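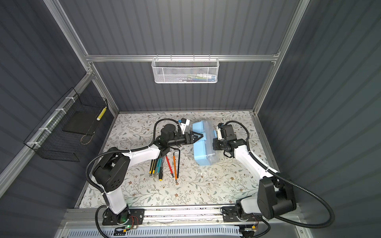 Re-zeroing the grippers on a two-arm Serklow cell

Do this after every finger change, and any time the left and right arms disagree on where the tabletop is. Allow one shift break. You need the hex key set, a clean cloth and the cell log.

1. Park both arms from the Siteo panel and wait for the motors to release. Do not push an arm by hand while it is still holding.

2. Check the bolts that hold the two mounting plates to the front rail. If one has moved, snug all of them on that plate before going further. A loose plate looks exactly like a bad zero.

3. Follow each cable conduit from the wrist to the front of the table. It should slide when the wrist turns - no flat spots, no pulling at the clamp.

4. Wipe the fingers, close the gripper fully and press Set Zero. The count should read 2,152. A difference of 5 either way is fine. At 8 or more, reseat the fingers and repeat.

5. Run the pick test on the black hex key. Lay it flat and bring the gripper down open, with one finger on each side of the long arm. Stop above the table and check the wrist view before closing.
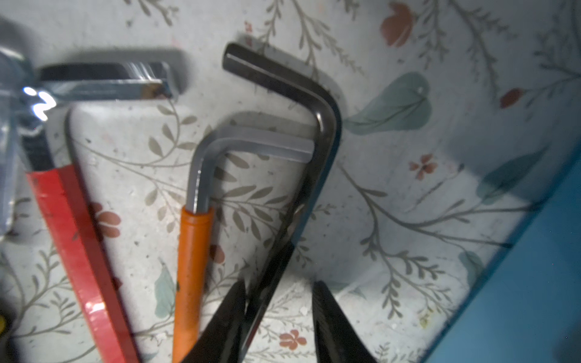 Nuwan Pathirana adds that the test should be run at 100 percent speed as well as at the slow setting, as a finger that is slightly loose will often hold zero when the arm moves slowly. He repeats step 4 after the fast run and logs both counts.

6. If the key turns in the grip, open, raise the arm and adjust the wrist angle one step at a time. Leave the grip force alone until the angle is right.

7. Repeat steps 4 to 6 on the other arm, then save the profile under a new name. Keep the old profile until the next finger change.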